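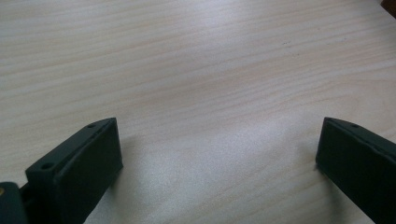 Dalva Falcão has been packing tea boxes for the Ulton winter sale since May, and she will tell you, cheerfully and at some length, that the packing is the part she likes best. The boxes themselves come ready made, so what is left is the slow and pleasant business of deciding what goes where. She works on a plain table with a pale top and a long, wavy grain, and she says a light surface makes it much easier to spot a stray wrapper before the lid goes down.

Home | Local | Food | Events | Contact

2018-11-19
By Vanderleia Guerra

This year's box is a reddish-brown wooden one with a clear panel in the lid, so that whoever receives it can have a good look before opening anything. The smaller compartments take the little wrapped treats — sweets, mostly, with a few surprises — and the bigger space in the middle is kept for something more interesting.

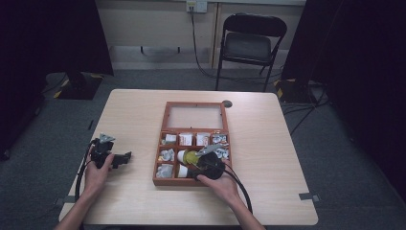 The gift box with its lid open, small wrapped items in the compartments.

The sale opens on Saturday at Wijesinghe Hall, next door to the old Kitik bakery, and Falcão hopes to have 42 boxes on the front table when the doors open. Last winter's sale brought in about 1000 dollars for the reading room, and she would dearly love to do a bit better this time. Her one piece of advice for anyone filling a box at home is to put the outer compartments in order first and leave the middle for last, when you can see what the whole thing needs.

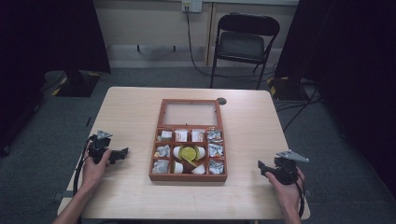 Can boxes be set aside ahead of the sale?
Leave your name at the hall desk by Friday, and your box will be kept for you until four in the afternoon on the day.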